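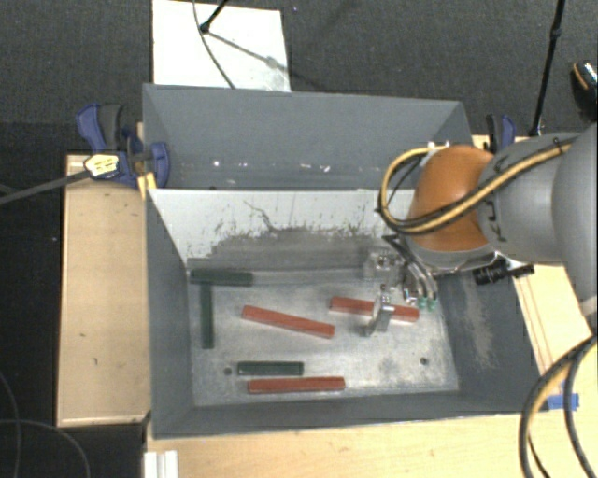

Can a robot tidy your room?

Not yet, but robots are learning. One of the first jobs they practice is picking up blocks. You can do it without thinking. A robot has to find the block, work out which way it is turned, move its fingers to the right spot and squeeze – not too hard and not too softly.

Blocks are a good start because they keep their shape. Socks are harder. A sock can land in a new shape each time you drop it.

In some factories, robots already lift the same part all day long. Your bedroom floor is different every night, so for now you still have to pick up your own toys.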